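What the Floor Cost, and What I'd Do Again

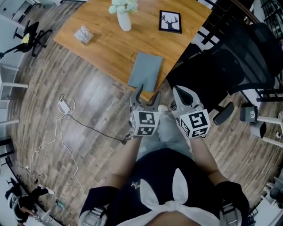

Kukwood, November

The house on Gilchrist Street had carpet in every downstairs room when I bought it. I pulled up one corner in the hall the first evening and found boards. I didn't sleep much that night, and by the next weekend I had decided to keep them.

I read a lot of advice before starting and most of it was about sanding. Very little was about staples. The old underlay had been stapled every few inches, and each time I thought I was done I'd drag a sock across the boards and find another one. Use pliers with a narrow nose and keep a magnet on a string in your pocket. It took me nine evenings for the hall and front room together.

I got two quotes for having the sanding done. The first was $1,255 and didn't include filling the gaps. The second was from Leonardo Fiore, who works out of Vornwood and did my sister's stairs a few years ago. He came to $1,216 with the gaps included, so that was that. He also told me to leave the back bedroom alone, as the boards in there are a softer wood and have been sanded thin already. I'd have gone straight through to the tongues.

The finish was the part I went back and forth on. Leonardo likes a hard matte varnish. I wanted oil, mostly because you can patch it without redoing the whole room, and I have a dog. We went with oil. It needed two coats, and I stayed at my sister's while it cured. The materials for that were another $378, more than I'd planned, and I still have half a can in the basement if anyone local needs it.

Some things I would change. I'd take the baseboards off first. I left them on to save time and there's now a dark line along the edge in the front room — you can see it from the couch, or at least I can. I'd also buy the rugs later. I bought one early, on sale, and it's too small by a foot on the long side.

The rooms are louder now. Everyone warns you about that and it's true. Felt pads on the chairs helped more than the rug did. It's also colder in the mornings, and I've started wearing slippers, something I held out against for almost 30 years.

The kitchen is next, after the holidays. There's vinyl in there, and under the vinyl there's more vinyl. I've lifted a piece behind the stove and haven't reached wood yet.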